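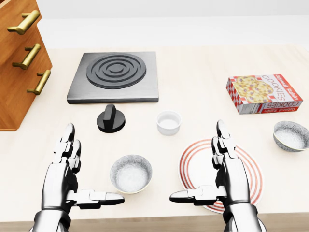
Simulated kitchen counter with both hands raised, from the Hatska fault review.

Call for Participants: Review of Hand Closure Faults in Kitchen Tasks

Hatska invites adults to take part in a paid study of a fault in its two-handed kitchen robot software. During testing in simulation, the right hand closed without a command while it was over or near tableware. The software did not report an error, and the run was not stopped. No physical robot was in use and no person was at risk. The fault must be understood before work resumes on the physical unit at Basilholm.

Participants will watch recorded runs from the Nomus test set and mark the moment at which they would have pressed the stop button. The set contains 2,000 short clips. Each participant will review 100 of them over two sessions.
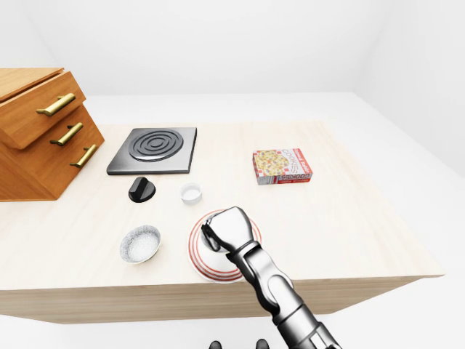
Posted by the Hatska Safety Office | May 31, 2026

The still placed before this paragraph shows the type of posture under review: the hand is curled closed above a striped plate, with nothing in its grip. Participants will be asked whether such a posture looks safe, unsafe or unclear, and to give their reasons in a few words.

Who may apply

We are seeking 32 participants. Applicants must be 18 or older, read English comfortably, and have normal or corrected vision. Experience in commercial kitchens, machine operation or workplace safety is welcome but not required. Current employees of Hatska, and anyone who worked on the Tak hand controller, are not eligible.

Time, place and payment

Sessions will be held in August at the Basilholm office. Each session lasts three hours, including breaks. Participants who complete both sessions will receive $800. Those who withdraw after the first session will receive half of that amount.

How to apply

Send a one-page letter describing your relevant experience, if any, and the weeks in August when you are available. Address it to the Hatska Safety Office, Basilholm, and write "Closure Review" on the envelope. Selected applicants will receive a consent form by mail and must return it signed before their first session.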